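The Dark Load: Folding Notes for the New Year

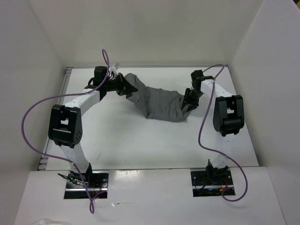 Rūta Liepiņa wrote in after last month's item on pillowcases to say that she has never once folded a dark T-shirt so that it stayed folded, that her drawer looks like a nest by the second morning, and could we please do something on plain, soft, floppy cloth for people who don't own an ironing board. She added that she had already tried rolling, and that rolling was worse.

Rūta, yes! I have been waiting for someone to ask. Plain dark cloth is my favorite thing in the basket, and I know how that sounds. Towels practically fold themselves, and a good cotton sheet has enough body to do what it's told, but a soft gray or black piece will slump the second you stop paying attention to it. It also hides its own creases until you hold it up to a window, and by then you've folded them in.

So, start with the stretch. Lay nothing down yet. Take one end in each hand and pull gently outward until the middle goes flat, then hold it there for a breath or two. You'll usually see creases running up and down through the cloth when you do this, and the temptation is to yank them out. Don't yank. Lower your hands a little, bring them back up, and let the cloth drop into line. Then pull again. Two gentle pulls do more than one hard one, especially on knits, which will happily grow an extra inch and never give it back.

Watch your grip, too. Most of us grab a fistful, and the corner ends up bunched in the palm while the rest of the edge hangs straight. Then we lay the whole thing down, lump and all, and wonder why the fold is crooked. Pinch the very edge between thumb and finger instead. If a corner has tucked itself under your hand, stop and let go on that side only, find the corner, and pinch again. It takes 3 seconds and it saves the whole fold.

Now the lower edge. Bring it down close to the table before you let go of anything, so that the cloth touches along its whole length and not at one end first. I do this on a white tabletop whenever I can -- dark cloth on a dark bedspread is hopeless, you can't see where it stops. Oddur Lykkegaard told me he spreads an old white sheet over his bed for exactly this, and I stole the idea for the weeks when my table is covered in seed packets.

Once it's down, smooth from the center out with the flat of your hand. Fold long side to long side, smooth again, then bring the short ends together. For a drawer I like to make one more fold so the piece stands up on its edge, with the rounded side on top. A shelf is more forgiving and you can leave the last fold out.

A few of you asked at the Womer swap table about lint. I brush before folding, always, with the cloth flat, and I brush in one direction. The little Vodine brush that was going around the table works beautifully, and so does a damp rubber glove. If the piece is fresh from the line, give it a good shake outdoors first (your neighbors will cope).

And for anyone with a real mountain to get through: do the darks together, early, while you still have patience. I had 60 pieces to fold for the Jonau coat drive, mostly scarves and plain squares of fleece, and I did them at the kitchen table in one go with the radio on and a pot of tea going cold beside me. By the end I had a rhythm -- stretch, lower, smooth, over -- and I was sorry when the basket was empty. The drive has now passed along 2,119 items since it began, which made me want to run home and find more scarves.

The next folding evening is in January at the Rätsep room, 7 p.m., tables provided. Bring something soft and uncooperative, and bring a second one for the swap table if you have it. We'll start with plain squares and T-shirts, and then I'm told we are finally going to tackle fitted sheets, so come rested. Rūta, I'm saving you the spot by the window.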